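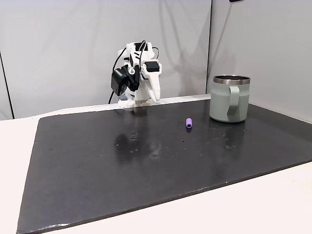

One arm, one mug, one small purple thing. Tidying up, the 2019 edition.

Right, thread. People keep asking me whether a machine can do the boring jobs round the house yet, and I've spent most of October with my head in this, so I'm going to have a go at answering. Make tea.

Short version: a bit. Some of it. Very slowly, and only if you've already done half the job for it.

The chore I care about is clearing a table. You know the one, you've had people round, there's a mug here and a bit of something there, and it all wants to be somewhere else. My nan could do it while telling you off about your hair.

So what does a machine need for that? It has to find the thing, work out which way round it's lying, get its fingers either side, close them, lift, go somewhere, let go. I wrote that on a sticky note and it looked so easy!

Finding is better than I expected, I'll give it that. A purple thing on a dark board is about as kind as you can be. Put the same purple thing on my kitchen table, on top of a gas bill and next to a banana, and we'd be having a different conversation.

Getting hold of it is where I've lost my evenings. Little round things on their sides are a pain. Come in a touch too low and you poke the table, come in a touch to one side and the thing rolls off, and then your lovely plan is for a place where it used to be.

I kept a tally, because Keerthana Subramaniam told me I'd kid myself if I didn't (she was right, I'd have told you all it was going brilliantly). 292 tries at picking up small stuff. Then I sat down with the last 100 and sorted out how they went wrong, when they did.

Of that 100, 26 failed. 8 of those were the fingers closing on fresh air with the thing sitting right next to them. I cannot tell you how annoying that is to watch at ten at night.

And yes, 74 out of 100 sounds all right! But think about it as a chore. If I cleared the table and left a quarter of it behind every time, you would not say I'd cleared the table. You'd say "are you going to finish that".

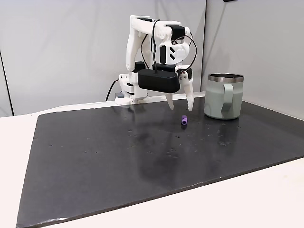 Mugs are a whole other argument. Do you go for the handle or round the body? People don't even think about it. If the handle's facing the wrong way you just sort of turn your wrist and get on with your life. A simple two-fingered gripper hasn't got that many options, and a wide mug can be more than it can get round.

Then there's what's in it. Themba Mokgethi asked me this in the replies last week and I didn't have a good answer. Half a cup of cold coffee changes everything – the weight, how fast you can swing it, how cross you'll be if it goes over. I tidy a mug differently when I know it's full and I've never once had to decide to.

Someone's bound to bring up the Nilura video, where it does the entire worktop in one go. I've seen it. It's lovely. I'd like to see the same worktop after a Sunday roast with four kids, and I'd like to see it without the cuts.

Shop floors are further on, and I think that's mostly fair. Witold Żak does packing at Truletti and he says the same part turns up in the same spot all shift, so the arm just gets on with it. What still needs a person is when a box arrives squashed, or two parts have got tangled up, or somebody's left a pair of gloves on the line.

That's the bit I keep coming back to. My house is nothing but squashed boxes and gloves on the line.

Would I have one at home? For one job, in one place, with the same few things, yeah, I probably would. Cutlery out of the dishwasher tray, maybe. I wouldn't leave it alone with anything I liked.

Yeison Ccori reckons five years till it can do a whole kitchen. I've said more like fifteen and we've got a curry riding on it. Liya Beyene is holding the bet and has already asked what counts as a "whole kitchen", and we've been arguing about whether that includes the oven ever since.

Next thing I want to try is starting the small bits in a different spot each time, and turned a different way, and keeping the tally going. I'll stick the numbers on the end of this thread when I've got them – might be a while, I've got a proper job as well.

Also if anyone has a good way of stopping round things rolling that isn't Blu Tack, please shout.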